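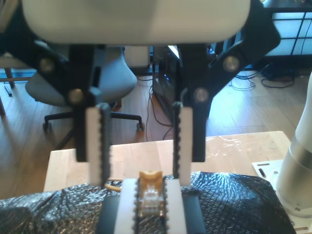
Teaching by Demonstration: Questions We Get Asked

Search this site Enter keywords Go

Last updated December 2023

Cumia buys, borrows and tries out automation gear for small assembly shops, and then we write down what we think of it. These questions come from shop owners who have been told they can now "just show" a robot what to do. Our answers are less cheerful than the brochures.

What does "showing" a robot a job mean?

One of two things. Either a person takes hold of the arm and moves it through the job by hand, or a person drives it from a distance with some kind of controller while the robot records its own joint positions and whatever its cameras pick up. Software then tries to turn a pile of those recordings into something the robot can do alone. The word "tries" matters in that sentence.

Is it easier than programming?

Easier to start, yes. Anyone with steady hands can record a first demonstration before lunch. Whether it is easier to finish is another matter. With a written program, you can usually find the line that went wrong. With a trained one, you record more demonstrations and hope they cover the gap.

How many demonstrations does a task need?

Be wary of any single number. For our own connector trial at the Tullmont bench we recorded 90, threw out 26 of them, and would have liked more. The rejects were mostly ours: a late grip, a long pause, a wrist turned for no good reason. A robot that learns from you learns your bad habits too.

Why do so many trials use small connectors?

Small parts with cables are where the old methods struggle. A cable bends differently each time, and the part can sit a little crooked between the fingers without looking wrong until you try to seat it. If a vendor shows you blocks going into a bin, ask to see a connector next.

By hand or by remote control – which is better?

Guiding by hand lets you feel contact, which counts for a lot with tight fits. The trouble is that your arms and head can end up in the camera's view, and they won't be there when the robot runs alone. Remote control keeps you out of the way but takes most of the feel out of it. We use remote control for most jobs and complain about it.

Do ridged or toothed finger pads help?

They help with grip. They don't fix a bad approach angle, and on soft plastic you should check for marks. Pads also wear. If you change them halfway through recording, note the date, or you will be comparing two different machines without knowing it.

Does the work surface matter?

More than we expected. Shiny or crumpled material throws highlights that move when the daylight does, and a camera may treat those as part of the job. You can keep everything plain and fixed, which gives good results that fall apart on a real shop floor, or vary it on purpose and put up with slower progress. We lean toward varying it. Benkirane, our regular test partner, disagrees.

The vendor says it works nearly every time. Should I believe it?

Ask these before you do:

- How many tries were made, and were any left out?
- Who put the part back between tries, and how carefully?
- Was the table moved?
- Was anyone holding a stop button or nudging the arm?
- Did the same people record the demonstrations and run the test?

If the last answer is yes, ask to have your own operator set up 7 tries in a row. It's a small sample, but it tells you plenty about how confident they are.

Will it save money?

We haven't seen it do so yet for a shop our readers' size. The Bonis starter course, which we sat through in May, put the payback question on its final slide and moved on quickly. Count the hours your best assembler spends recording, because those are hours away from the bench.

Is it safe to stand close while teaching?

Follow the safety manual for your arm, and have the whole setup assessed, fingers included. A slow arm can still pinch. We keep 2 people present for any hand-guided session, one of them within reach of the stop.

So should I wait?

If your part is rigid and always arrives the same way, a fixture and an ordinary program will probably do it for less. If you have a fiddly job and someone patient to teach it, rent before you buy – and keep the old method running in the meantime.

Contact Cumia | Copyright Cumia 2023 | Back to top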